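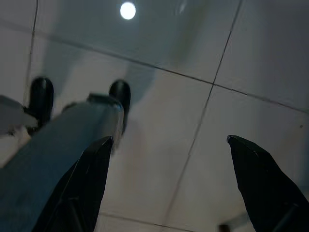 **Ticket 3044: Ceiling light in the back workroom, flicker and a ticking noise**
**Site:** Hastoletti Building, ground floor
**Opened:** 6th September
**Status:** Waiting on part

**Original request**

Hello, and thank you for being so quick with the door handle last week, it closes beautifully now! I'm sorry to be back so soon. The small round light in the back workroom ceiling has started to flicker, mostly first thing in the morning, and it makes a little ticking sound for a while after we switch it on. After that it usually settles down and behaves itself until lunch. We've all gotten used to glancing up at it, and I'd rather we got out of the habit.

While I was looking up there I also noticed how dark the lines between the big panels are. Maybe they have always been like that and I've only now paid attention. Could whoever comes about the light take a look at those too? I'd hate to find out in December that it was damp all along.

**Reply from maintenance**

Thanks for such a clear note, it helps a lot. Before we come over, would you try a couple of things for us?

- Switch the light off at the wall, leave it off for 30 minutes, then switch it back on and listen for the ticking.
- Turn on the hand dryer in the hallway while the light is on and see if the flicker gets worse.

Please don't press on the panels around the light. They're the Morville ones and they sit on a fairly thin edge, so it doesn't take much of a push to shift one.

**Update from the workroom**

I did both, and I have to say I enjoyed the excuse to sit down with a cup of coffee for half an hour. The ticking came back right away when I switched on again. The hand dryer made no difference that any of us could see, and we ran it long enough that somebody came out of the Didano office to ask if everything was all right.

One more thing, in case it's useful: the flicker is worse on the days the air conditioning has been running overnight. It may be nothing, but I thought you'd want to hear it.

**Visit notes**

Power isolated, light taken down. It's a Chae fitting on a 120 volt supply, with the driver clipped above the ceiling. Driver is noisy and the clip has lost its spring, so the driver was resting directly on the back of the panel, and that made the ticking sound louder in the room than it should be. Wiring is sound. Tightened 2 terminals anyway while I was up there.

Checked the seams near the light with the moisture meter and got dry readings all along. The dark color is dust that has settled into the gaps, and it came away on a damp cloth in the bit I tried. No staining on the back of the panel I lifted.

Light refitted with the old driver on a new clip. It's fine to use in the meantime. New driver ordered from Chae.

**Update from the workroom**

Much quieter already, thank you! It did still flicker for a moment this morning, so I'm glad the new part is on its way. I'm so relieved about the damp. Would you like us to wipe the rest of the seams ourselves, or should we leave that to the cleaners? We have a stepladder, but after what you said about the panels I'm a bit nervous about leaning on anything.

**Reply from maintenance**

Please leave it to the cleaners. I've added it to their list for the same morning as the driver swap, so you'll only need to clear the workbench once. Ticket stays open until the new driver is in and you've had a few mornings with it.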